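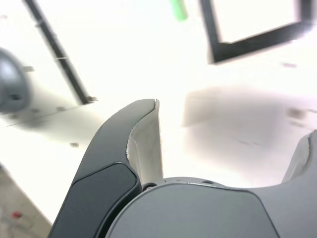 The gray gripper with its pale inner pads, seen from close.

Gripper comparison, news from the Sowa bench
by Weronika Kaczorowski, Plarovville

In the last newsletter I promised to tell you how the gripper trials are going. We are now at 1,203 logged grasps, and I can share the first impressions, although the final table will come only in November.

We compare two ways of picking small objects. The first gripper has two fingers with soft pads, and it goes through the Grikum controller with the settings as they were delivered. I changed only the closing speed, because at the default value it pushed light cubes away before it could hold them. After this change it missed much less. The pads are the weak point. We replace them after 800 grasps, and nearly 3 hours are then lost for the new calibration.

The second way is a cylindrical gripper that comes down on the object from above. It is more tolerant when the camera gives a position that is a little wrong – this surprised me in a good way. On the other hand it needs free space on all sides, so cubes that stand close together are still a problem for it.

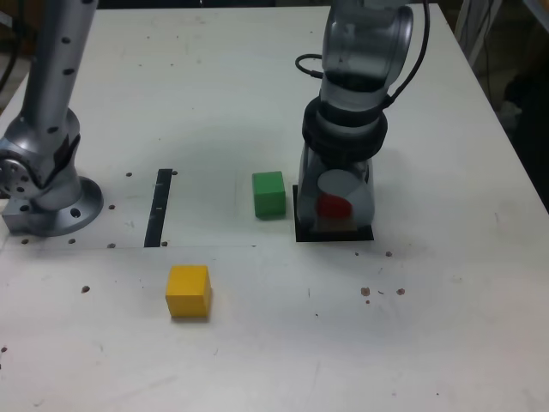

Is it possible to use the same pick program for both grippers?
Only in part. The approach path and the camera calibration can stay the same, but the grasp height and the closing command must be set for each gripper separately.

The logs are in the Plernusport folder, sorted by gripper and then by object. If you add your own runs, please write the pad age in the comment field, also when the pads are new. For the next round I am looking for objects that are soft or have an irregular shape. Small sponges would be welcome, you can leave them on my desk.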